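Equipment Planning for Small Operations
Unit 6 handout: What the quote leaves out
Instructor: Shufen Tang

Read this before you open the Zoneck spreadsheet. Last term half the class filled in the payback cell first and then went looking for numbers that would hold it up.

1. The price on the quote

The arm is the line everyone looks at. It is also the line vendors are happiest to discount, so be suspicious when a purchase request leads with it. Our practice case is Otumport, a packing house that trims and bundles stems for florists and wants to automate one bench. Their quote lists the arm, a controller, a gripper and "integration support." Ask what that last item means in hours. If the answer comes back as a phone number, put zero in the column and budget the hours yourself.

2. Consumables and spares

Finger pads, covers, cables, bench sheeting. The Otumport quote has none of these. For the exercise, use $600 per set of replacement fingers and assume two sets in the first year. You may think that's high. Bring me a written price that says otherwise and I'll change the handout.

Yurii Palamarchuk, who sat in on this unit in August, would add a spare gripper to the order from day one. I would wait until you know which part wears. We disagreed for most of a coffee break and you can take either side in your write-up, as long as the cost shows up somewhere.

3. Cycle counts

Vendor sheets quote a best cycle on a rigid part that is always in the same spot. The Skikby brochure in your packet claims 2,000 picks per shift. Read the footnote. It covers one part type, fed by a tray, with no rejects counted. Otumport's product is thin, uneven, and lands at whatever angle it lands. Cut the figure down before you do anything else with it, and state by how much and why. "Conservative estimate" is not a reason.

4. The trial

Insist on one, with your own material, on your own kind of surface. Demo kits come with blocks and tubes because blocks and tubes behave. Thin sticks lying nearly parallel on crinkled plastic are a different purchase.
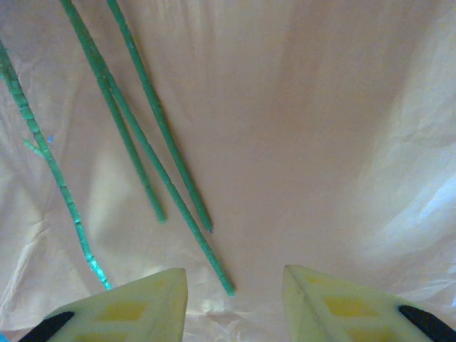 Write the acceptance test before the vendor arrives, and keep it short. For this course: 50 attempts, mixed lengths, no one touching the bench in between. A pick of two stems when one was asked for is a failure. A dropped stem is a failure. If the salesperson wants to rerun a bad attempt, log both.

Glare deserves its own line in the test plan. Shiny sheeting is cheap and easy to wipe down, and cameras can have trouble with it. If the fix is a matte surface or a light hood, that goes in the budget too.

5. What to hand in

A one-page budget for Otumport with the Herath lease terms as the alternative to buying. Worth 40 points. I take off for any payback period given without the labor hours behind it, including the hours of the person who will be standing next to the machine. The quote assumes that person goes away. Check whether you believe it.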